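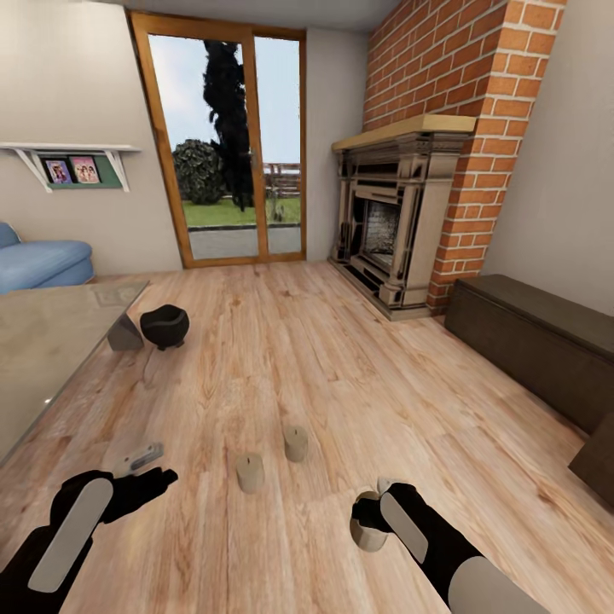 Svatopluk Dvořáček reckons any robot that needs telling where the floor ends shouldn't be let near a living room, and he said so under my last post. Fair enough! But you can get a decent tidy-up out of one if you set the job properly, so let's have a go in simulation first.

Step 1. Pick one room and one sort of object. I start with things left on the floor (candles are good, they're short and they stand up).

Step 2. Run 30 tries and write down every drop. My Lastico setup managed 2 clean runs the first evening, so don't be downhearted.
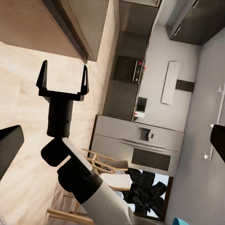 Step 3. Slow the grip right down and run it again. I was up to 52 tries before I trusted mine, and I'd still pick up the breakables myself.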